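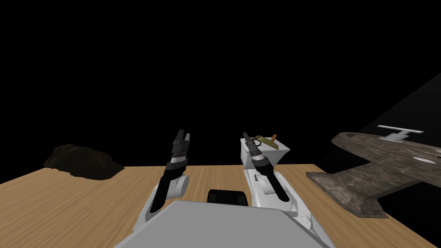
Wood grain
(an entry in my slowly growing timber encyclopedia)

Wood grain is the direction the fibres run in a piece of timber, and also, confusingly, the pattern you see on its face. Old hands at the Drambridge mill, where I swept floors as a teenager, used the one word for both and expected you to keep up. I still mix them up, so bear with me!

Types of grain

Straight grain runs parallel to the length of the board and it's lovely to plane. Spiral grain twists around the trunk as the tree grows (I once split a length of firewood that came apart like a corkscrew). Interlocked grain changes its spiral from one layer of growth to the next, so your plane glides along beautifully and then rips a chunk out. Wavy grain is the fancy one, and you'll pay for it.

How the pattern gets there

Mostly it's growth rings and how the log was sawn. Flat-sawn boards show arches and flames, quarter-sawn boards show fairly even lines, and rift-sawn sits between the 2. Thanakorn Wannasri, who taught the night course I did in Mangundap, made us draw the end of a log and guess the face of every board before he'd let us near the saw. I got four right out of seven and was very pleased with myself.

Colour and contrast

Contrast comes largely from the difference between earlywood and latewood, the pale and dark parts of each ring. In a softwood like Douglas fir it can be really stripy. For a calmer effect I like tan timber with fine darker streaks, like the tabletop here, where the lines run more or less left to right in soft wavy bands. Stain will exaggerate all of this, sometimes horribly, so try it on an offcut first. 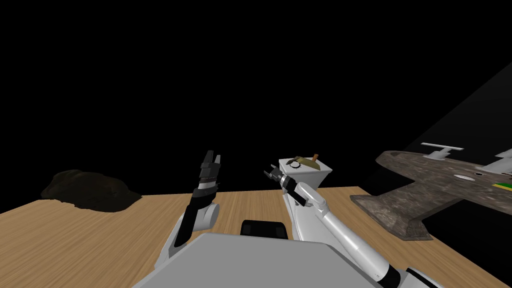 Working with it

Plane with the grain, meaning in the direction the fibres rise towards the surface. Stroke the edge if you can't tell by looking. On a tabletop the boards will swell and shrink across the grain far more than along it, so whatever holds the top down has to let it move. A brown top with its streaks running front to back, like this one, would do most of its moving from side to side. My first bench in Ledach was screwed down tight and cracked by May.

See also: Figure; Knots; Quarter sawing; Tear-out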